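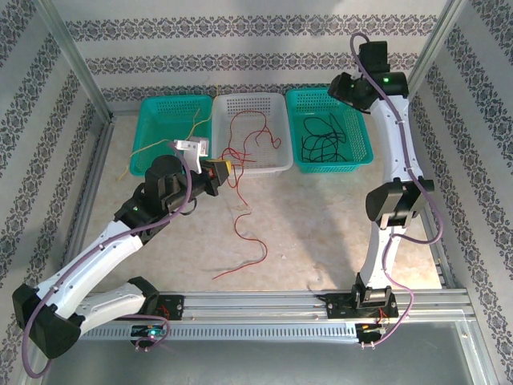

*Plastic mesh baskets in a row, the left one in teal green.*

**Tolmont council begins kerbside trial for small electrical items**

2026-08-05

Households in Tolmont can now leave old cables, chargers and other small electrical items at the kerb, under a trial which the council has started in the northern part of the town. The trial includes 894 homes and will continue until the end of January.

Until now, residents had to bring such items to the transfer station on Brouwer Road, which is open only on two mornings in the week. The council says that many people found this difficult, especially those without a car, and that a lot of cable was going into the ordinary rubbish bin.

Each home in the trial will have one collection per fortnight, on the same morning as the recycling truck. In total 12 collections are planned. Items must be placed in an open basket or box next to the yellow-lid bin - not inside it. The crew will empty the basket and leave it on the nature strip.

Phone chargers, extension leads, kettles, toasters and hair dryers are accepted. Loose batteries are not, and neither are light globes or anything with a screen larger than a tablet. Batteries can still be dropped at the library and at the hardware shop in Sokorow Street.

The collected material will be sorted by Drotier, a recycling firm which has held the council's scrap metal contract for 13 years. Copper from the cables will be sold, and the income will be used to cover a part of the truck costs. The council has not published how much it expects to receive.

A report on the trial will go to the council after the last collection. If the service is extended, the streets south of the railway line would be added first. Residents who did not get the information leaflet in their letterbox can ask for a copy at the council's front counter.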